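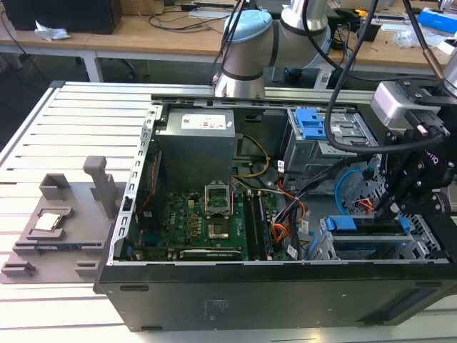 Figure 6. Desktop tower opened and laid on its side on the bench.

6. Preparing a film for subtitle review

This section covers loading a feature film into Lalava Subtitle Desk, setting the language tracks and sending the file for review. It applies to Malayalam, Tamil and Hindi titles. Trailers and song clips are covered in section 7.

Before you start, have the following on hand:

The picture file, with burned-in text removed
The dialogue list in the original language
The cast and credit sheet
The release title in both scripts

6.1 Create the title record

1. Open the Titles panel and select New Feature.
2. Enter the release title in Malayalam script. Enter the Roman spelling in the second field.
3. If the film had a working title, enter it under Former Title. Do not put it in brackets after the release title.
4. Enter the director, the lead cast and the composer as they are spelled on the credit sheet.
5. Select Save. The record number is shown at the top right of the panel.

Note: Roman spellings vary between posters, music labels and press notes. Use the credit sheet in all cases. The sample record supplied with the program, Buzatu, lists Murali Pisharody as director and Harish Pillai as composer, and can be opened for comparison.

6.2 Load the picture and dialogue

1. Select Attach Picture and browse to the file. Wait for the progress bar to clear.
2. Select Attach Dialogue and choose the dialogue list.
3. Set the original language. For films with mixed dialogue, set the language that covers the most lines and mark the others line by line in 6.3.
4. Play the first reel and check that the first spoken line matches the first line of the list.
5. If the lines are early or late, enter the difference in the Offset field and play the reel again.

Caution: Do not change the frame rate after the dialogue list is attached. All line times will be recalculated and the earlier times cannot be restored.

The Buzatu dialogue list has 797 lines. Use the line total at the foot of the panel to confirm that a list has loaded in full.

6.3 Mark songs and second languages

1. Go to the start of the song and press S. Go to the end and press S again.
2. In the box that opens, choose Translate, Transcribe or Leave Blank. The choice depends on the contract with the music label.
3. For a line in a second language, select the line and press L, then choose the language.
4. Keep each subtitle to 2 lines. Longer text is shown in red and will be refused at export.

Note: Background songs heard from a radio or a passing vehicle are normally left blank. Mark them anyway - unmarked songs are reported as missing dialogue.

6.4 Send for review

1. Select Check All. Correct any line shown in red.
2. Select Send and choose a reviewer from the list.
3. Enter the return time. The default is 18:00.
4. Select Confirm. The record is locked until the reviewer returns it.

A locked record can be recalled within 30 minutes by selecting Recall in the Titles panel. After that, only the reviewer can release it.

Caution: Recalling a record deletes any comments the reviewer has already made.

For titles delivered through Stimside, go to section 9 before sending. The export settings are different.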